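HANDOUT 6: COTTON, FROM FIELD TO FOLDED SHIRT
Clothing and Fabric Basics, Section 114

Read this before the lab. You'll get much more out of the burn test if you already know what you're smelling for, and I promise the burn test is the best hour of the term.

1. What cotton is

Cotton is a seed hair. Each fiber is a single cell that grows out of the skin of a cotton seed, and while it's growing it is a living tube full of liquid. When the boll opens, the tube dries, collapses and twists. Put one under a microscope and it looks like a ribbon somebody has wound around a pencil and let go. Those twists are the reason we can spin it at all! Fibers that twist catch on each other, and a pile of short hairs becomes a yarn you can hang your weight from.

The wall of the tube is nearly all cellulose, the same stuff that holds up trees and grass. Cellulose loves water. That one fact explains a surprising amount of what follows (sweat, shrinking, slow drying, wrinkles), so put a star next to it.

Words to know: boll, lint, linter, staple, ginning, carding, combing.

Staple means the length of the fiber. Most cotton has a staple somewhere near an inch. Longer staple gives a smoother, stronger yarn with fewer loose ends sticking out, and the loose ends are what turn into pills on the front of your shirt by spring.

2. Yarn

Carding lines the fibers up, more or less. Combing lines them up properly and throws out the short ones. A combed yarn costs more and you can feel why with your eyes closed. Try it with swatches A and B in your envelope.

Yarn size is where people get lost every year, so go slowly. In the English cotton count, a higher number means a THINNER yarn. A 30 is finer than a 20. The count tells you how many 840-yard lengths it takes to make a pound, so at a count of 30 you have 30 of those lengths in your pound. Work it out once by hand and you'll never mix it up again.

3. Knit or woven

A bedsheet is woven: two sets of yarns crossing at right angles. A T-shirt is knit: loops pulled through loops. Pull a sheet sideways and very little happens. Pull a T-shirt sideways and the loops change shape to let you, then mostly go back.

The plain T-shirt knit is called jersey. It has a front (little V shapes in columns) and a back (little bumps in rows). Cut a strip of jersey and the side edges curl toward the back while the top and bottom curl toward the front. Please do cut one. It's a lovely thing to watch and it tells you which way the loops run.

The collar is usually a rib, in which columns of front and back stitches take turns. Rib stretches a lot further than jersey and recovers better. That's how a neckline goes over your head in the morning and still sits flat at lunch. 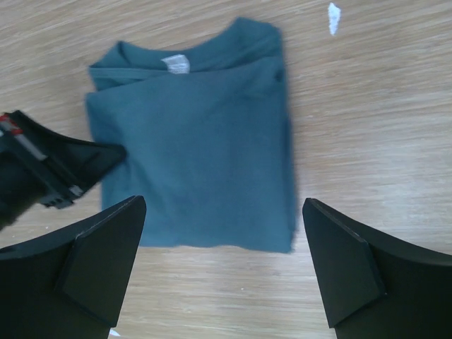
Ribbed collar along the top of the folded shirt. 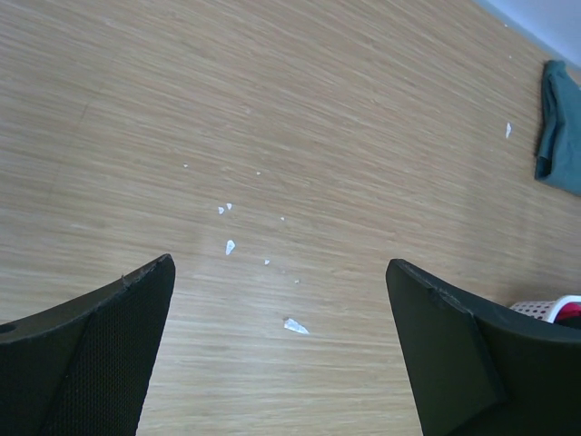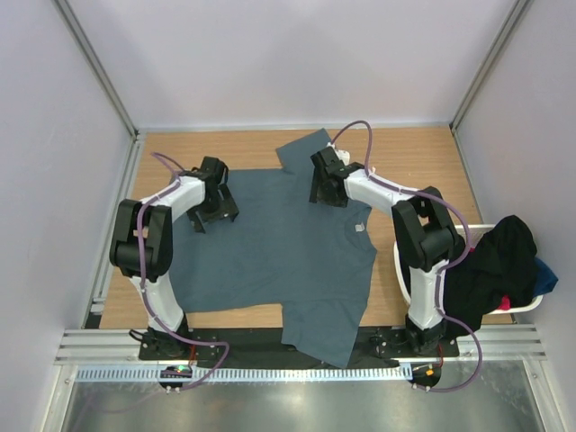
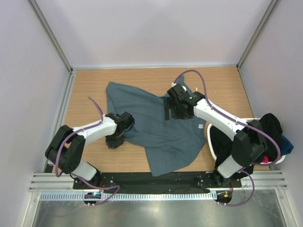 Nurmi College, Department of Textiles and Home Studies

4. Why it shrinks

Two separate things go on and the textbook blurs them together. First, relaxation. Knitting and finishing machines pull the fabric long, and it gets dried that way. Wet the fabric and the yarns swell, the loops get a chance to move, and they settle into the rounder shape they wanted all along. The shirt gets shorter and sometimes wider. Second, tumbling. The knocking about in a dryer keeps pushing the loops closer together while they're wet and easy to move. This is why a shirt dried flat can come through fine and its twin from the dryer can't be tucked in anymore.

Heat by itself does less than people think. It's the tumbling while damp.

For your measurement sheet: mark your square before washing, measure both directions, and use

shrinkage (%) = (before - after) / before x 100

Sample: a length marked at 600 mm measures 571 mm after one wash. 600 - 571 = 29. 29 / 600 x 100 = 4.8%. That's a perfectly ordinary result for a jersey that hasn't been pre-shrunk.

Do length and width separately. Do not average them. A negative number in the width is fine, it means your fabric grew.

5. Wrinkles

Back to cellulose and water. The long chains in the fiber hold on to each other with weak bonds. Water gets in between and loosens them, you sit on the shirt, it dries, and the bonds form again in the new position. An iron with steam runs the very same process in your favor. Isn't that neat?

Knits wrinkle less than wovens, as the loops can bend instead of the fiber.

6. Dye

We'll use Joltlow blue for the reactive dye bath and the Dostach direct dye for comparison. Reactive dye makes a real chemical bond with the cellulose. Direct dye just sits in there, and you'll see it leave in the rinse water. Save a snip from every rinse and tape them in order.

Bring to lab: envelope, ruler in mm, apron, hair tied back. Burn test kits are in the Statmont cupboard, bottom shelf.

Reading for next time: chapter on bast fibers, through page 42. Look hard at the drawing of the flax stem and come ready to say where the fiber sits and how you'd get it out.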